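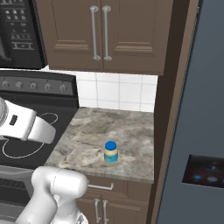
Erico wrote in under the March post that a planner which replans every 100 ms has no business oscillating, and that the fault had to be in the cost function. Partly right. The cost was fine. The state estimate feeding it was stale.

Jullo, my simulation stack, runs perception and planning as separate processes. The object pose arrives with the timestamp of when inference finished, and the planner was treating that as the time of capture. With the arm moving, every target was placed using the wrong joint state. Median lag over the last batch was 171 ms — more than one full planning cycle.

The fix has two parts:

- Stamp the pose at render time and carry that stamp through the whole pipeline.
- Keep a ring buffer of joint states and look up the one that matches before transforming into the base frame.

I reran the kitchen set, 239 episodes, same seeds. Oscillation near the counter showed up in six of them, all with the target behind the wrist. Those look like a separate problem in the collision margins, where two inverse kinematics solutions score almost the same and the planner flips between them.

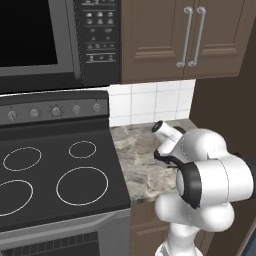 *Kitchen set in Jullo: arm over the counter, range to the left.*

Next I'll add a small switching penalty to the solution picker. The buffer code is on the main branch; the old timestamp field stays until the log reader is ported.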